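Brokico Shared Laundry and Linen Group
Minutes of the June meeting, upstairs room, 7 pm

Present: Leopold Eder (chair), Jerome Evangelista, Pirmin Holzer, Eliécer Salazar, and me, Wendelin Ammann, taking notes again as I was the only one with a pen.
Apologies: none, full house!

1. Last month's minutes
Read and accepted. Jerome wanted it noted that he never agreed to wash the tea towels at home, he only said he'd think about it. Noted, Jerome.

2. Cloths and where they all go
This took up most of the night. We bought 400 cloths from Pichler last winter and Eliécer has done a proper count of the cupboard, the hampers and the line out the back. He got to 322, so we're 78 short. Pirmin reckons a fair few went home in people's bags after the autumn fair (I found two in my own car on the way here, so I'm not throwing stones). Leopold will put a note on the door asking for them back, no questions asked.

We then got onto colours. The grey ones are meant for benches and tables and the green ones for glassware, and that has gone completely by the wayside. Pirmin would be happy to drop the colours altogether. Eliécer very much would not, and he favours separate shelves with a big label on each. We went with the shelves. Leopold has some offcuts of timber in his garage that should fit and he'll bring them to the next working bee.

3. Folding table
The white table is staying where it is. We did talk about swapping it for the long trestle, but everybody likes the rounded corners and you can get at it from the front without barking your hip. Jerome asked whether we could at least agree to clear it properly at the end of a session - cloths folded and put away, top wiped down. All in favour, Jerome included, so I'll be watching him.

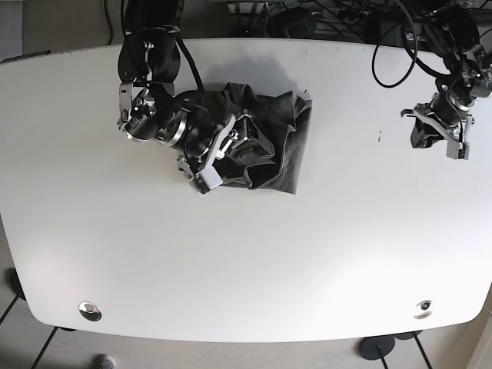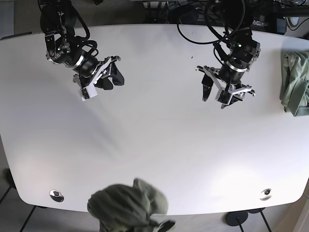 Dark grey cloth in the first one, sage green in the second, and both still waiting to be folded.

4. How we fold
Three of us fold in thirds and two of us fold in half and half again, and the stacks lean over something shocking. Eliécer showed us his way, which is to shake the cloth out, lay it flat with the seam towards you, smooth it from the middle, then do half, half and half again. It makes a nice fat little square and you can get 14 in a stack before it starts to wobble. Pirmin had a go and his came out a bit like a pasty, but he got there on the second try.

Agreed that we all use Eliécer's fold from now on. I'll write it up on a card and stick it inside the cupboard door.

5. Detergent
The Mirnolix is nearly gone. Leopold finds the smell a bit much and I have to say I'm with him, my jumper smelled of it for days. Jerome doesn't notice it at all. We'll buy one small tub of something unscented and see how we go, and finish off the Mirnolix on the floor mops.

6. Busiment booking
Busiment have asked to use the room for over a month while theirs is being painted. Fine by all of us as long as the cupboard stays locked and they don't help themselves to the cloths. Leopold to ring them back and sort out the key.

7. Other business
Pirmin asked if we could have a second hamper so the greys and greens don't get chucked in together. Good idea, and cheap enough. He'll pick one up.

Jerome raised the kettle again. Held over.

Jobs to do
Leopold: note on the door, shelf timber, ring Busiment
Eliécer: another count before next meeting
Pirmin: second hamper
Jerome: unscented detergent
Wendelin: folding card, check the car for more cloths

Closed at 8.40 pm. Next meeting is in the same room, and Pirmin is bringing the biscuits.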